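Demonstration by hand-held gripper

A hand-held gripper is a device used to record manipulation tasks for robot learning without a robot being present. The operator holds the tool and carries out the task directly, while a camera fixed to it records the movement of the fingers relative to the objects. The recordings are later used to train a control policy for an arm fitted with matching fingers.

The method belongs to the wider field of learning from demonstration, alongside kinaesthetic teaching, in which a person moves the robot's own arm through the task, and teleoperation, in which the arm is driven from a distance by a joystick, a glove or a second, smaller arm.

Procedure

A session is divided into episodes, each covering one complete run of the task. Object positions are changed between episodes so that the policy does not learn a single fixed layout. Household work such as sorting cutlery is a common subject — the items are thin, reflective and often close together, which makes both grasping and visual tracking difficult. 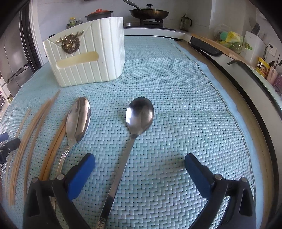

Spoons and chopsticks on a woven placemat, seen from the camera of a hand-held gripper. The white holder stands behind them.

The path of the tool is usually recovered from the video, in some systems with the help of an inertial sensor. Finger opening is measured from markers or from the visible position of the fingers. Episodes in which tracking is lost are discarded. In the Poleo kitchen set, compiled by Nivaldo Quintana and Dirk Leemans, 328 episodes were recorded in 22 homes and six were rejected on these grounds.

Comparison with remote control

Teleoperation records the joint positions of the robot itself, so every motion is known to be within its reach. Hand-held recording gives no such guarantee, and paths must be checked against the limits of the target arm before training. It is generally faster, and the equipment can be carried from room to room. Contact forces are felt directly by the operator but are not stored unless the fingers carry sensors.

See also: Kinaesthetic teaching; Imitation learning; Teleoperation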